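Chapter 7
Who Picks Up the Tool? Automation and the People Beside It

In this chapter you will read about:
the difference between a task and a job
how working hours move when a machine arrives
why trial results travel badly
what workers can ask for before a system goes in

In February, the management of a furniture repair and rental depot at Tovstead told its 24 floor workers that a robot arm would soon be doing "the dull part" of their day. The dull part was clearing. Sofas, chairs and tables come back to the depot with things left on and in them, and somebody has to lift those things off, decide what they are, and put them where they belong. The supplier, Brimetti, promised that an arm could take over 60 percent of this work.

Be careful with a number like that. Sixty percent of what? The brochure meant 60 percent of the objects. The workers heard 60 percent of the hours, and some of them heard 60 percent of the jobs. These are three different claims, and only the first had been tested at all, in a simulated room.
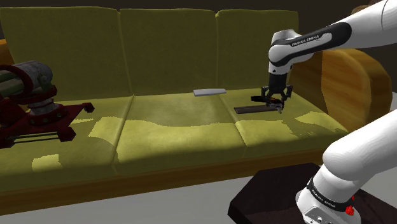
Inès Leclerc had cleared furniture at the depot for 20 years when the plan was announced. She was asked to write down everything she did in a shift so that it could be divided into steps. Her list ran to a page and a half. She later said it left out most of the work: noticing that a cushion had been put back the wrong way around, guessing which tool belonged to which repair crew, calling the Pederness warehouse when something valuable turned up. None of it had a line on the form – and what had no line on the form was not counted as work.

Economists often say that machines replace tasks and leave jobs standing. That is true as far as it goes. But a job is also the order the tasks come in, and the easy ones are where people catch their breath. Take away the easy ones and the worker is left with eight hours of the hard ones, usually at the same pay. Managers at Tovstead called this "upskilling." The union representative had other words for it.
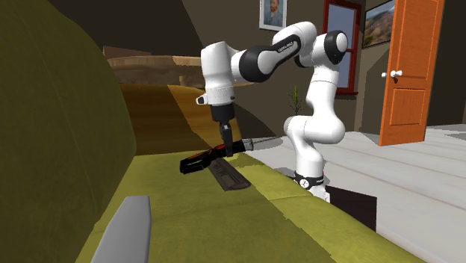
Trials deserve the same suspicion as brochures. Brimetti reported 1,000 simulated pickups, and the depot's managers repeated the figure at every meeting. It says little by itself. A black tool with a thin, pointed metal rod sticking out of one end, lying at a slight angle on a soft seat with a ribbed tray right by it, is a fair thing to practice on. A worker would want to know how the rod is kept away from the fabric and who pays when it isn't. Those questions were raised by the floor staff. They do not appear in the trial report.

A second depot, at Collet, had already signed for the same system by then. Its managers cut the evening shift before the arm was delivered, counting on savings that existed only on paper. We will follow both sites through this chapter. As you read, keep a record of every promised saving and note who made the promise, who measured the result, and whose hours changed.

7.1 Tasks, Jobs and Shifts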